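About Dolico

Dolico writes control and perception software for robot arms that pick and place packaged goods. We do not build arms, grippers or cameras. Our customers already own those, or buy them from someone else, and our code runs on an industrial PC next to the cell.

The company started with a grasp planner and a single customer. The planner took a depth map, proposed grasp candidates and ranked them. It worked well on boxes and badly on anything round, and most of the engineering since then has gone into closing that gap. We now have a staff of 21, split between a software office and a test shop in the same building.

What we make

Petow is the runtime. It handles motion planning, collision checking and gripper control, and it exposes one interface regardless of which arm is attached. The control loop runs at 500 Hz. Drivers for 14 arm models are maintained in the main branch and tested on every release. Drivers written by customers are supported as far as the interface layer and no further.

Palacios is the perception stack. It takes color and depth input from one or more cameras, segments the items in view and returns a pose estimate with a confidence value for each. Wrist cameras are treated as first-class sensors, which means the stack has to cope with items that are partly out of view and with a gripper finger covering part of the image. When confidence falls below a limit set by the integrator, Petow asks for a second view before it commits to a grasp.

Jakov is the tooling. It records runs, replays them against new builds and reports where the behavior changed. It began as an internal script and became a product after two customers asked for it by name. Most support tickets now arrive with a Jakov log attached – this has cut the time we spend guessing.

How we test

Every change to planning or perception goes through simulation before it reaches hardware. The regression suite holds 2,352 scenarios, each with a fixed item set, camera placement, lighting setup and random seed. A full run is finished overnight, and a failed scenario blocks the merge until somebody has looked at it and either fixed the code or corrected the scenario.

Lighting gets more attention than new customers expect. A white work surface with soft, overlapping shadows can produce false edges in segmentation, and a bottle lying on its side gives a very different outline from the same bottle standing up.

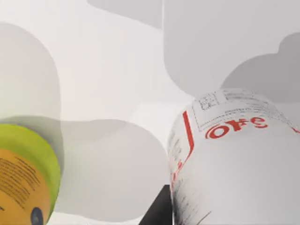
Printed labels cause a separate class of errors. Text bends with the surface it is printed on, codes shrink to a few pixels, and a strong color band can pull the segmenter toward half of an object. Palacios therefore does not depend on reading a label to estimate a pose. If a code can be decoded, the result is passed along as an extra field, and the integrator decides what to do with it.

Simulation results are not treated as proof of performance on a real cell. Release candidates also run in the test shop, and the two sets of results are compared in Jakov. Differences are written up in the release notes, including the ones we have not resolved.

Working with us

We license per cell. The license covers all three products, and updates are included for as long as it is active. Integrators get access to the issue tracker and to the same nightly builds we use ourselves.

A first project normally begins with a set of recordings from the customer's own cell – color, depth and joint states – which we replay offline before quoting. Instructions for making the recordings are in the Jakov setup guide.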